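# Mahuika table oil, 415 ml

I make this in small batches at Movwood, and it's the only finish I sell that I'd put on my own kitchen table (I have, twice).

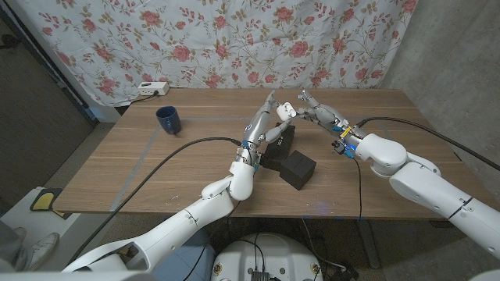
Simão Mendes wrote in to say he'd had a tin on the shelf since May, finally opened it on a Saturday morning and wished he'd sanded more first. He wanted to know if he could still sand now and oil again on top. Yes, you can! Give it a week, go over the whole top with fine paper, get all the dust off and put on one thin coat. Don't try to do only the bad patch or you'll see the edge of it for ever.

So, the oil. It's a linseed base with a little beeswax, and it goes on bare or previously oiled wood. It won't do anything useful over varnish, so if water sits in tight round beads on your table, strip it before you spend any money with me. On oak it brings up a soft, low shine and warms the colour a touch. Pine goes yellower than some people like, so try the underside first. I had a go with walnut last winter and loved it, though it drank far more than I'd planned for.

## Putting it on

Stir it, don't shake it (bubbles are a pain). Wipe on a thin coat along the grain with a lint-free cloth, leave it 30 minutes, then wipe off everything that hasn't soaked in. I mean everything. Most of the grumpy emails I get are about sticky tables, and sticky tables come from oil left sitting on the surface. Wait overnight and do it again. Two coats is plenty for a sideboard, three for a table that gets dinners and homework.

You can use it gently after a day, but keep wet glasses and hot dishes off for 8 days.

**Please read this bit:** oily cloths can heat up and catch fire by themselves. Soak them in water and lay them out flat outdoors to dry before they go in the bin. Never leave them in a heap.

## The details

- Size: 415 ml tin with a screw lid
- Finish: low sheen, clear
- Coats: two or three
- Smell: strong for a day, so open the windows
- Clean up: white spirit
- Price: £30

One tin did three coats on my six-seater with a bit left in the bottom, which I used up on a chopping block stand.

## Also on the shelf

If you'd like a flatter look, try Plisel, which is the same oil without the wax. It's a bit less forgiving with red wine. The big workshop can is £57 and I only fill those to order, so allow an extra week.

Orders go out from the Lindulholm workshop and you can collect if you're nearby, just drop me a line first as I'm often out delivering in the afternoon. Unopened tins can come back for a refund. Dented ones I'll swap, send me a photo.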